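Journal > Teaching Laboratory Practice > Short papers > Section 3

We use cookies to remember your reading settings. By continuing you accept this.

Last updated: 2021-01-27

3. Glassware and layout of the bench

3.1 Choice of vessels

The transfer step looks simple on paper, but in the first round of the Vestitz course it was the step in which most volume was lost. Students carried the liquid from one bench to another, and they poured into flasks with narrow necks without any support. For the second round we decided to keep all vessels of this step on one table and close to each other, so that the pouring distance would be short.

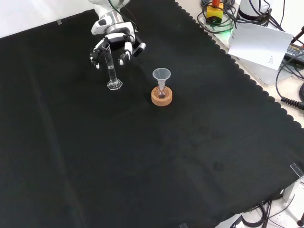
The measuring vessel should be narrow, so that a small volume still gives a column which can be read. A wide beaker is quicker to fill, but its marks are too far apart for our purpose. We therefore work with a tall graduated cylinder of clear glass, which has a hexagonal base and stands with only a small amount of liquid in its lower portion. The six-sided base has one further advantage — a cylinder which falls over does not roll far.

3.2 Support of the receiving flask

A round-bottomed flask cannot stand alone. In the older Wultard manual the flask is clamped at the neck, and this is still good practice when heating is needed. For a cold transfer we find the clamp too slow, and beginners often close it too tightly. A cork ring is enough, provided that its opening fits the size of the flask. The funnel is placed in the neck before the measured liquid is brought near, so that one hand stays free. 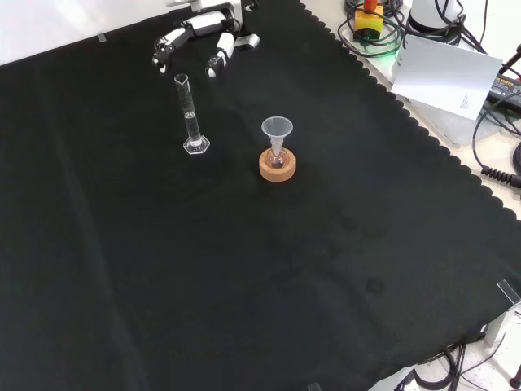 Figure 6. Graduated cylinder and small round-bottom flask on a black cloth. The flask is seated in a cork ring and carries a plastic funnel.

The weight of the funnel deserves some attention. With a small flask, a heavy glass funnel raises the centre of mass, and the flask may turn in its ring during pouring. A plastic funnel reduces this problem. It should not close the neck completely, as the air inside must be able to leave.

3.3 Background and reading

Students are asked to read the lower edge of the meniscus at eye level. In the Drondilance exercise book the reading is done against a white card, but for our teaching we preferred a dark ground under the vessels.

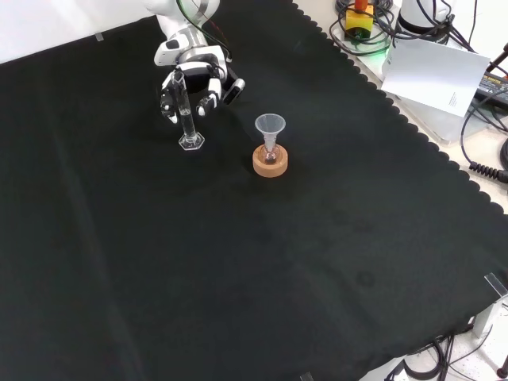

A dark cloth also has disadvantages. It forms folds, and a base placed on a fold is not level, which disturbs the reading. The cloth should be smoothed by hand before the vessels are set down, and the cylinder should be moved if it leans even a little. Of the 23 student groups in the November round, six reported a reading that they later corrected after moving the cylinder to a flatter place.

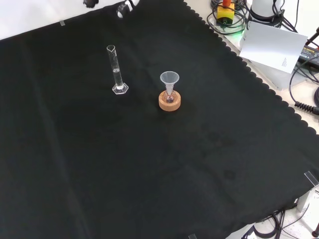
3.4 Order of work

The receiving flask is prepared first, then the cylinder is filled and read. The reading is written down before pouring begins. After the transfer, the cylinder is held over the funnel until no more drops fall, and it is then returned to its place on the cloth.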